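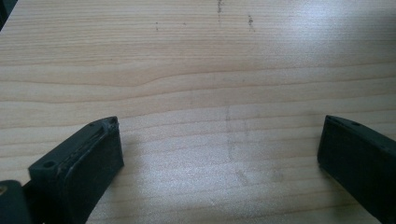
Casurano table-wiping and clearing recordings, data card

Maintained by Diễm Lâm. Questions about the work itself go to Alasdair Purves on the packing floor at Dalgleish.

What it is
Recordings of packing-bench work made with hand-held grippers. Staff at Dalgleish did the tasks with the gripper in hand, on their own benches and at their own pace. Ridis uses the recordings to train the arm planned for the end of the line.

Contents
200 recordings, 11 tasks. Most run under 30 seconds. Tasks include picking up offcuts, closing carton flaps, moving labels to a tray and returning to an open position over a bare bench.

Who recorded
22 people from both shifts. Recording was paid at the normal rate and counted as working time. Anyone could stop, or ask for their recordings to be removed, without giving a reason. Names are not stored with the files.

What changes on the floor
The arm will take over clearing and flap closing. Checking, labeling and anything fragile stay with the packers. No posts are cut under the current agreement, but the late shift loses one bench and two people move to returns — they have been told. Recordings may not be used to measure anyone's speed. Alasdair asked for that line and it is part of the license.

Known problems
Glare on pale tabletops. Finger pads wear and were not always replaced between sessions. Left-handed use is underrepresented.

Versions
1.0 first release
1.1 duplicates removed, Mokari folder layout adopted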